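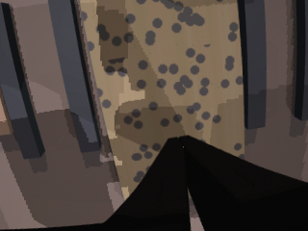 What did the second engine test settle? The valve on the Mevunier stage opens on time when it's cold, and the team can stop arguing over the wiring.

I've had that in my head all evening, so down it goes first. We started before six, everyone in big coats, the October fog sitting right on the test stand. Jurgita had the countdown sheet and a thermos she kept offering to people (I took two cups, and paid for it later in the long hold). The burn ran 187 seconds and I don't think I breathed for most of it. Ashwin kept reading out the chamber pressure in that soft voice of his, as if he were reading to a child at bedtime - I could have hugged him.

Then the waiting, and the data, and sandwiches. Nigel wants three more burns before anyone says the word "launch" in front of the customer, and I suppose he's right, though I'd have been happy with one. The Plestix tank liner still has to go through its leak check, and the replacement seals are coming from the Mulix people whenever they please.

I called Mom on the drive home and tried to explain it all, and she asked whether I'd eaten. Must remember to send Jeptoo the valve timings before nine tomorrow, and to give Tudor back his gloves.

Filed under: Spaceflight, Journal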